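The Bowl Comes Back to Sastden
1/12/22

Supper clubs went quiet for a while. Now they're back, and in Sastden they're cheap. Wenby seats 19 on a good night, two sittings, no printed menu. Soup, bread, somthing sweet. Pay what the jar says.

The idea is old. Church halls did it, union halls too. Cook one big pot, feed whoever turns up. What's changed is the booking – Skido, a text list run out of a back bedroom, has 400 names on it and a wait until March.

Costs are the headache. Onions up, gas up, rent up. Gatchalian, the other regular night in town, dropped meat in the fall and hasn't looked back. Lentils mostly. Squash when it's going.

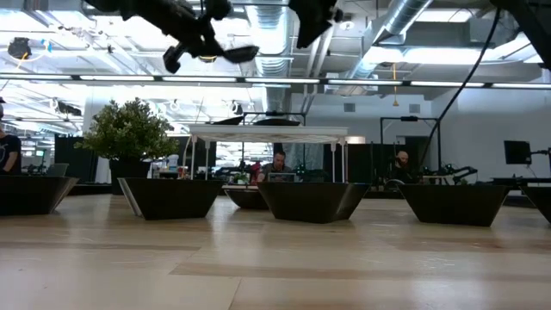 Pale wood, long tables.
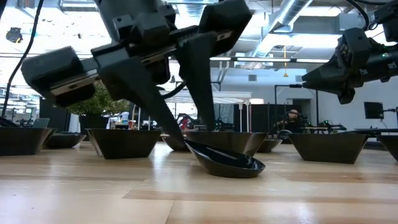

One Wenby regular wrote in to say the soup was never the draw, it was sitting next to strangers, and please could the second sitting start earlier as the last bus won't wait. Fair point. The early seats go first though, always have.

Bring your own spoon if your fussy. Doors at six – knock hard.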